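Jindamari (card game)

Jindamari is a trading card game for two to four players, and I've been keeping this page going since I bought my first starter box. It was designed by Selorm Kyei and put out by a small publisher called Gedholm. I'll try to stick to the facts, but I do love this game, so forgive me if I wander!

Basics

Each player builds a deck of 60 cards from three sorts: Houses, Guests and Gifts. You open with one House on the table and then invite Guests into it, paying for them with Gifts from your hand. The first player with seven Guests under one roof wins. It sounds gentle - it isn't, as anyone who has had a full House emptied by the Valcárcel card will tell you (I still hold a grudge).

Card sets

The first set had 300 cards and the second, Ganeso, brought in the Gift cards with a treasure theme, the rings and brooches and so on. With all the promos and reprints my own checklist now stands at 2533 entries. Some people count the misprinted foils as separate cards, but I don't.

Design contests

Fans make their own cards too, and this is the bit I enjoy most. The forum contest runs for 14 days at a time. Everyone enters one card, voting is open to all members, and the winning card goes into the fan set, which you can print at home. It isn't legal in proper tournaments, but most clubs I've played at will let you use it if you ask first.

Tournament play

Matches are best of three. You may swap up to five cards between games, and you have to show your House before the first draw. The old rule about drawing twice on the opening turn was dropped on March 21, 2021, and good riddance. 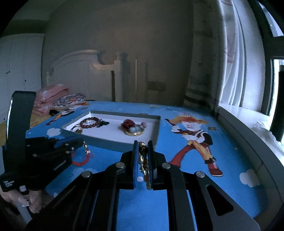 See also

List of Jindamari Gift cards
Ganeso (card set)
Fan set printing guide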